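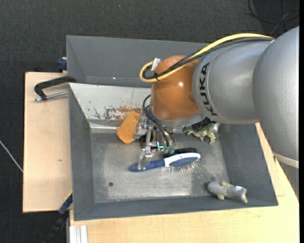 Figure 4.1 A KUKA arm with its gripper lowered into a metal bin of mixed objects, among them a hairbrush and a toy dinosaur.

Chapter 4
Gathering Examples

In Chapter 3 we assumed that the training data had simply arrived. Now we get to make some! This is my favorite part of the subject, and it involves a surprising amount of tidying up.

Suppose we want an arm to learn how to pick things out of a bin. We could write rules for every shape we can think of, but a hairbrush has a handle, a head and a lot of bristles, and a rule that suits the handle may be hopeless at the other end. So we let the arm try, many times over, and keep a record of each try: what the camera saw, where the gripper went, and whether it came up holding something. One such record is called an example.

Our running case is Gomoder, a small grasping project that we will follow through to Chapter 6. Its first set held 3000 examples, gathered over 14 days in June. Of these, 585 were marked as successful grasps. Please don't throw the others away! A miss tells the system where its guess was wrong, and we will put every one of them to use in Section 4.3.

Before reading on, look at the objects in Figure 4.1 and choose a grasp point for each. Then compare your choices with a classmate's. Where the two of you disagree, write down why, and keep the page handy for Section 4.2.

4.1 What goes into an example

Every example in Gomoder has the same parts, stored in the same order. We begin with the picture taken before the arm moves.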